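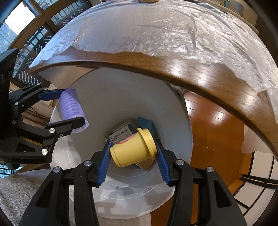
Renesum household waste project
Progress report to the Wikström fund, second period
Prepared by Tadeusz Olszewski

The sorting trial in Pundmont is now running in all the streets we named in the application. At the end of September we had 300 households on the list, and 20 more asked to join after the deadline. We have put these on a waiting list, as the budget does not allow more collection rounds before the spring.

Households keep food packaging apart from general waste and bring it out on a separate day. In this period we collected 1,303 kilograms of packaging. The result is lower than our plan, and the main cause is the first month, when the collection vehicle was under repair and two rounds were cancelled. After that the weekly amounts were steady.

Quality of sorting

The most common problem is still food left in the packaging. Ruba Fakhoury, our field officer, checks a few bags from each round and leaves a short note at the door when something is wrong. She reports that the notes are received well in the smaller houses, but in the blocks of flats they often disappear from the entrance before anybody reads them. From next month the notes will go in the letter boxes.

Yoghurt cups and similar containers make a second difficulty. Many residents believe that the lid and the cup can go in together as one piece. The leaflet was not clear on this point and we have written it again, with bigger letters and fewer words. Marjorie Bainbridge corrected the English text. The Arabic and Sinhala versions are with the translators.

Staff and training

Chaminda Amarasinghe joined us as driver and round planner. He has changed the order of the streets so that the school road is finished before 8 in the morning - the parents had complained about this, and the complaints have stopped. We held 6 evening meetings for residents. Attendance was good at the first ones and rather poor at the last two, which fell in the holiday weeks.

Money

Spending is inside the budget, except for vehicle repair. We ask your permission to move the unused part of the printing line to cover this cost. The invoice from Plirus for the storage room came late and will appear in the next statement.

Next period

We will start with the shops on the market square, if the owners sign the agreement. Three have signed so far. Sverre Haugland is preparing the survey of households, and he would like to receive your comments on the draft questions before it goes to print. The draft is attached to this report together with the table of rounds.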